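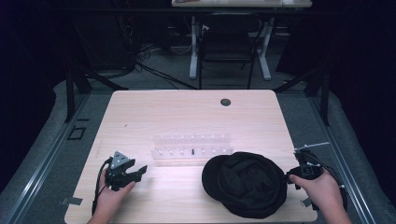 By Nanami Fukuda and Danjuma Mohammed
Textiles and Everyday Objects, final project report
Submitted 29 Jun 2025

Our project began with a grumble about hats. Danjuma owns far too many of them, and by the time we'd been paired up he had already told me twice about the one that came out of a storage tub so badly creased that he gave it to his brother. We wondered whether a soft cap could be put away in a small flat without losing its shape, and whether we could work out a method that a tired person would really follow at the end of the day. It's a modest question, we know, but we grew very fond of it!

We chose a black cloth cap with a rounded crown that slouches a little and a short brim. We liked it because it sits somewhere between a stiff cap and a beanie. A stiff cap looks after itself, more or less, and a beanie doesn't mind being stuffed in a coat pocket, but this sort has a brim that wants to be flat and a crown that wants to flop, and the two don't always agree. The fabric takes soft folds very readily. Black also turned out to be a bit of a nuisance, as creases are hard to judge on a dark colour unless the light is good, so we did all our looking on a pale wood-grain table under bright light. If we did it again we'd pick a grey cap and save our eyes.

We tried 4 ways of storing it over the term. First we laid it on its own on a shelf, brim level and crown left to settle as it liked. Next we stuffed the crown with tissue and put it in a box. Then we folded the crown in on itself, which is how Danjuma's mum has always done it, and last of all we hung it from a peg. Each method got a week, and afterwards we wrote down what we thought of the shape before we were allowed to talk to each other about it. (This rule was harder to keep than it sounds.)

The tissue won easily. The crown came out full and the brim stayed straight, and even the lazier version, with one crumpled sheet instead of three, did nearly as well. The bare shelf was our second choice and the one I'd use at home. Folding left a line across the crown that was still there two days later, and the peg gave us a little pointed bump that Danjuma called the nipple and I have been asked to call the peak.

We had planned to make our own storage piece as well, and sketched a low rack with a rounded form for each cap. Adaeze Ibrahim, our tutor, kindly pointed out that our first drawing would have taken up more wall than the hats deserved, and she was right. The second drawing is in the appendix. We never built it, and we've marked ourselves down for that in the self-assessment.

If there had been more time we would have liked to try a wool cap and a cotton one side by side, and to leave them for a whole season. Ji-hoon Hong's group has offered to lend us their shelf in November, so we may yet get to it. Danjuma has kept the cap, and the tissue too.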